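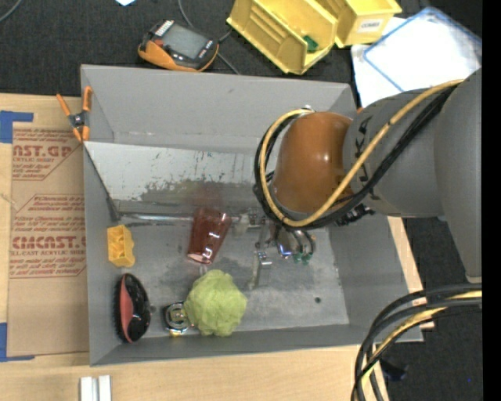 木桌上的灰色金属箱

文学 > 短篇小说 > 抄表

最后更新:2018年12月13日

抄表

Clollach是115路车的终点。司机在那里熄火,下来抽一支烟,再把车开回去。错过这一班,就要等到傍晚。

克里索福罗·巴拉哈斯(Crisóforo Barajas)接手这条线的时候,前任只带他走了一遍。前任膝盖不好,上坡时总在前面停下来,装作看路边的什么东西。他把一串开井盖用的铁钩交给巴拉哈斯,说粗的那个开老井盖,细的开新的,弯了的那个别扔,学校门口那口井只有它能打开。

巴拉哈斯以前在Filtard水务公司的仓库里做事,管管件和阀门。仓库迁到平原上去了,公司问他愿不愿意抄表。他妻子说走走路也好。他那时候已经有点胖,裤子换过一次尺码。

线路从河边的Essien村开始,沿着Mostodero河往上走,几个村子走完,最后坐车到Clollach。两个月走一遍。Essien的表大多装在院墙外面,蹲下去看一眼就行,一个上午能抄完。越往上越麻烦。有的井里灌了泥,要用勺子舀。有的井盖上停着车,得去敲门找车主。有一家把表井当成了冰窖,里面搁着几瓶啤酒,他把啤酒拿出来,抄了数,又把啤酒放回去。

Clollach的房子沿着一条石阶往上排,最高处是一座独门的石头房子,门朝东。从车站走到那里,大约要40分钟。前任带他走的那一遍没有上去。前任坐在石阶中间的水槽边上说:

“那家你写3,893。”

“你看过了?”

“写就是了。下次也是这个数。”

巴拉哈斯就写了。那天天很热,他也不想上去。

第二次来的时候只有他一个人。他在水槽边坐了一会儿,把水壶灌满,还是上去了。井在门边,盖子是老式的,用粗钩。井里很干净,没有泥,也没有落叶,表的玻璃上连灰都没有,像是有人擦过。字轮停在3,893。

他在那里蹲着看了一阵。红色的小指针不动。烟囱在冒烟,晾衣绳上挂着两条床单,窗台下种着一排葱。

他把数抄下来,盖好井盖,下山去了。

晚上他在厨房里翻手里的旧册子。前任的字很小,往前每一页都是同一个数。再往前是另一个抄表员的字,数是往上走的,走得很慢,走到3,893停下来。停下来的那一格旁边画了一个小圈,没有写字。

公司有规定,连续三次用水为零的住户要查。要么是没有人住,那就拆表;要么是表坏了,那就换表;要么是有人偷水,那就由别的部门来处理。规定印在册子最后一页,前任在那一页上记过一个卖蜂蜜的人的电话。

妻子问他在看什么。他说一块不走的表。

“坏了吧。”她说。

“也许。”

“那就换一块。”

他说换一块要填三张单子。她说那你就填。她正在缝一个枕套,说完又低头去找线头。

第三次上去是秋天。他敲了门。

开门的是个老太太,个子不高,围裙上沾着面粉。他说他是水务公司的,来看看表。她说表在外面。他说他看过外面那块了,想进来看看水龙头。她想了想,让开了身子。

厨房里暖和,炉子上炖着东西。水池是石头凿的,上面一个铜龙头,擦得很亮。他问能不能打开。她说开吧,又不要钱。说完她自己停了一下,把锅盖揭开看了看,又盖上了。

他拧开龙头。水很急,很凉。他让水流着,走到外面,揭开井盖。红色指针不动。他回来把水关上。

“您这水从哪儿来的?”

“山上。”

“公司的水也是山上来的。”

“不是一个山上。”她说。

她让他坐下,给他倒了一杯咖啡,从柜子里拿出一盘饼,饼是早上烤的。她坐在他对面,手放在桌子上。她说她丈夫是石匠,上面那道石阶有一半是他修的。后山有一眼泉,原来归邻居家用。邻居搬到海边去了,走之前对她丈夫说,水你接去用吧,放着也是流走。她丈夫就去接了一根管子,埋在墙根下面,一直通到厨房。那年夏天他干了一整个夏天,天黑了才回来吃饭。

“接好以后,他把外面那个阀门关了。”她说,“关了以后表就不走了。”

“你们可以到公司去销户。”巴拉哈斯说,“不用水,每期还得交基本费。”

“我知道。我交的。”

“交了多少年了?”

她没有回答,起身去把炉子下面的火拨小了一点。巴拉哈斯把饼吃完,觉得自己问得不太好。

过了一会儿她从抽屉里拿出一沓账单,用橡皮筋捆着,最上面一张是上一期的。户名那一栏印着一个男人的名字。

“销户要本人去。”她说。

巴拉哈斯说家属也可以,带上证明就行。她说她问过,窗口的姑娘也是这样讲的。她把橡皮筋套回去,把账单放进抽屉。抽屉有点涩,要往上抬一下才推得进去。

他那天没赶上车。在车站的长凳上坐到傍晚,看两个孩子用粉笔在地上画格子。他把册子拿出来,又看了一遍最后那一页。泉水本身不归公司管,这一点他清楚,仓库里的人为这种事吵过架。她没有偷水。表也没坏。房子里有人。三种情况都不合适。

他在那一格写了3,893,在旁边画了一个小圈。写完他去看以前那个小圈,大小差不多。

车来了,司机问他怎么今天这么晚。他说有口井不好开。

冬天公司里开了一次会。主管是新来的,比他年轻,说话很客气。主管把各条线路的表念了一遍,念到Clollach的时候停下来,问这户是怎么回事。

“有人住。”巴拉哈斯说,“有自己的泉水。备用的。”

“备用多少年了?”

“每期都交钱。”

主管翻了翻缴费记录,确实没有欠过。主管说照规定这样的表应该换新,旧表放久了不走,里面会卡住,以后真要用水就不准了。他说换表不收钱,让巴拉哈斯下次带一块上去,旧的拆回来入库。换上新的,数字从零开始。

巴拉哈斯说好。

他到柜台领了一块新表,签了字,放在背包里。新表比老的轻,外壳是塑料的,在背包里和铁钩碰来碰去。他用一条毛巾把它裹上。

一月他上山的时候,石阶上结了冰。Clollach人在上面撒了炉灰,走起来还算稳。水槽冻住了一半,有人用石头在冰上砸了个口子。他走得比平时慢,到门口的时候出了汗,站了一会儿才敲门。

没有人应。他又敲。门里面有拖鞋的声音。

老太太裹着一件男人的外套,袖子挽了两道。她说她正要找人打电话。早上龙头里没有水了。昨天夜里冷,她听见墙里响了一声,当时以为是猫。

巴拉哈斯放下背包,绕到房子后面去看。墙根那里鼓起来一块,土裂开了,一层冰从裂缝里漫出来,沿着坡一直铺到葱地边上。管子是在拐弯的地方裂的,埋得不深。石匠懂石头,管子埋得浅了。他在仓库里待了那么些年,一看就知道那种接头也不对,那种接头是给花园浇水用的。

他回到厨房,说管子冻裂了,要等开春才能挖。

“开春。”她说。

“地冻着,现在挖不动。”

她看着龙头。水池里有两只没洗的碗。她说那这几天她到下面水槽去提。

“您多大年纪了?”

“85。”她说,“提得动。”

他说您等一下。他拿上粗钩到外面,揭开井盖。井里也有一层薄冰,他用手背把它压碎,捞出来扔到草里。阀门在表的前面,一个小铁轮,漆还在。他戴上手套去拧,拧不动。他又在轮子上浇了一点热咖啡,是从自己的保温壶里倒出来的,然后用扳手卡住,慢慢加力。轮子响了一声,松了。

他没有马上开。厨房里还有一道阀门,在水池下面,石匠把两路水接在一个三通上,泉水一路,公司一路,哪一路来水就关另一路。三通做得很整齐,管子上用细铁丝缠了一块小铁皮,铁皮上刻着一个箭头和一个字:“夏”。另一根管子上也有一块,刻着“冬”。

他蹲在水池底下,拿手电照着那块铁皮。

“他打算冬天用公司的水。”他说。

“什么?”

“您丈夫。他知道那根管子过冬会冻。上面写着呢。”

她弯下腰,他把手电举高一点让她看。她没有戴眼镜,又去拿了眼镜来看。看了很长时间。她说那年他夏天接好管子,入冬之前就走了。她那时候没有心思管水池底下的东西。后来几个冬天都不太冷,水一直有,她就没动过。

“一直都没这么冷过。”她说。

巴拉哈斯关上“夏”,打开“冬”。他让她站到龙头旁边,自己走到外面去,把铁轮拧开。他在井边喊:“开吧。”

先是一阵气,噗噗地响,她在里面叫了一声。然后是水。他听见水打在碗上。

他低下头看表。红色的小指针抖了一下,停住,又抖了一下。他用指节在玻璃上轻轻敲了敲。指针走起来了,开始一顿一顿的,后来就匀了。最后一个字轮慢慢往上翻,三的头上露出一点黑边来。

背包在门口放着,新表在毛巾里。

他进去的时候她已经在洗那两只碗。水起初有点黄,他让她多放一会儿。她说这要算钱了。他说要算的。她就把水拧小了些。

“我跟公司讲过,给您换一块新的。”他说,“旧的要拆走。”

她把碗扣在布上,擦了手。

“旧的不能用了?”

“走着呢。”

“那为什么要换?”

他想了想,说因为怕它不走。她说哦。她问他吃过饭没有,他说没有。她从锅里给他盛了一碗豆子汤,切了面包,又把炉子边的椅子让给他。汤里放了很多月桂叶。他把袜子脱下来,搭在炉子前面的铁栏上,问她介不介意。她说她丈夫天天这样。

吃完他把墙根那块裂缝用麻袋盖了,上面压了石头,告诉她开春他有个以前的同事可以来,那人挖沟便宜,管子要埋深,接头要换成铜的。她让他写下来。他在账单的背面写了那人的名字和电话,又画了一个接头的样子,旁边标上尺寸。她说她也不懂尺寸。他说那人懂。

下山之前他又看了一次表。字轮还在三和四之间。册子上要写整数,他写了3,893。这一格旁边没有画圈。

回到公司,他把新表还给柜台。柜台的人问为什么退。他说原来的是好的。柜台的人让他填一张单子,单子上有一栏叫退回原因,他写:运转正常。主管在走廊里碰见他,问Clollach那户换了没有,他说没换,在走了。主管说在走了就好,然后问他知不知道学校门口那口井该怎么开。

三月他又上去。石阶上没有冰了,炉灰还在缝里。后墙根挖开了一道沟,两个人在里面干活,他的老同事坐在一堆土上吃橘子,朝他挥了挥手。老太太站在沟边,正在告诉他们原来的管子是怎么走的,从哪块石头下面过。

他揭开井盖,把数抄了。然后去敲下面一家的门,那家的井盖上又停着车。

读者留言

山脚下的人:我父亲抄过电表,也有一串钩子,也有一个弯的不让扔。看到这里笑了一下。

榛子:铁皮上那两个字我回头又看了一遍。不过泉水管子和自来水接在一个三通上,我们这里是不允许的,要装止回阀。

无事翻书:回楼上,小说里那个年代估计没人管。我比较想知道第一个画小圈的抄表员是谁,作者会写吗?

Lin_t:前任那句“写就是了”写得像。“因为怕它不走”那里我念给我妈听了,她问后来换了没有。

榛子:止回阀的事我再说一句,真的要装。故事喜欢。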